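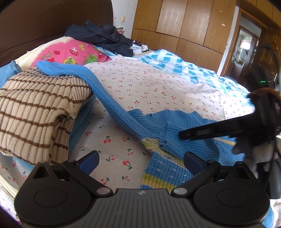 The blue jumper on my bed, cherry bedsheet underneath

Wool jumper has grown longer after washing, can I bring it back?

Posted in Clothes and Laundry by stameck_attic
3,103 views

Good evening to all. I have a knitted jumper in blue which I bought second-hand in August from a stall at the Tapsell market. The label inside is cut out, so I don't know the fibre with certainty. The seller told me it is wool with "a little something else". I wear it a lot, because the flat is cold and the heating only comes on properly after six in the evening.

Last Wednesday I washed it for the first time. I did it by hand in the bath with ordinary washing powder, the same that I use for towels. The water was warm, I would say like for a baby. Then I squeezed it and hung it over the shower rail with two pegs. In the morning the body was longer by 5 cm and the sleeves were coming over my fingers. I measured it against an old jumper of the same size, so I'm sure about the difference. Also the shoulders have two small points where the pegs were.

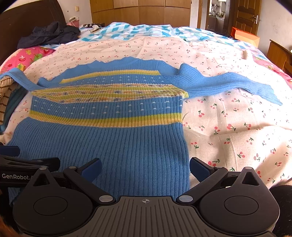 My questions are the following. Is it possible to make it shorter again without spoiling the pattern on the chest? My neighbour says to put it in the tumble dryer for a short time, but I am afraid it will become a jumper for a doll. And the second thing, how do I store it in summer? In my last flat I had moths and I lost a scarf and a good pair of gloves.

I have no special wool detergent at home, but I can buy one if it is really necessary. I have seen one by Gendik in the shop, but it costs more than I paid for the jumper.

Thank you in advance, and sorry for my long message.

knit_and_kettle
Member, helpful reply

Please don't use the tumble dryer yet. Your jumper has not been destroyed, it has only been pulled by its own weight. Wool holds a great deal of water, and when you hang it the water goes down and takes the stitches with it. I made the same mistake with a cardigan when I first lived alone.

What I would do is wash it again and dry it in the right way. Fill a basin with cool water, cooler than you did before. If you don't want to buy the Gendik, a small spoon of mild hair shampoo will do for one wash. Ordinary powder often contains enzymes which are made to eat protein stains, and wool is also protein, so keep that powder for the towels. Push the jumper under the water and leave it for ten minutes. Don't rub. Let the water out while you hold the jumper against the side, then rinse in water of the same temperature.

When you lift it, lift it with both hands from below, like a sleeping cat. Lay it on a big dry towel, roll the towel up with the jumper inside, and press along the roll with your knees. Do it a second time with another towel if the first one is very wet.

Now comes the part which matters for you. Put it flat on a dry towel and push the fabric together with your palms, from the bottom towards the chest, until the length is what you want. Do the same with the sleeves, and pat down the points on the shoulders. You should use a tape measure – by eye one sleeve always ends up longer. Leave it away from the radiator and turn it over after one day. In my flat it takes two days in winter.

I can't promise that all the 5 cm will go. If the "little something else" is acrylic, it does not come back so willingly as wool does.

For moths: they like dirty wool more than clean, so wash it before you put it away, even if it looks fine. After that I use a cotton bag with a good zip. Cedar balls smell nice, but I would not trust only them. If you have had moths before, put the jumper in a plastic bag in the freezer for two weeks before storing.

evar_road_42
New member

I had this with a long dress and the tumble dryer did work, but it was on the lowest heat and I looked every 3 minutes. The dress was mostly cotton so perhaps it is not the same. Good luck

mossgate
Member

I agree with the first answer about drying flat. I only want to add that you should fold it and keep it on a shelf. On a hanger it will go long again even when it is dry, and you will get new points on the shoulders.

If it is still too long at the end, you can turn the bottom edge under and fix it with a few loose stitches in wool of the same colour. I have worn one like this for years. Don't pull the thread tight or the edge becomes wavy.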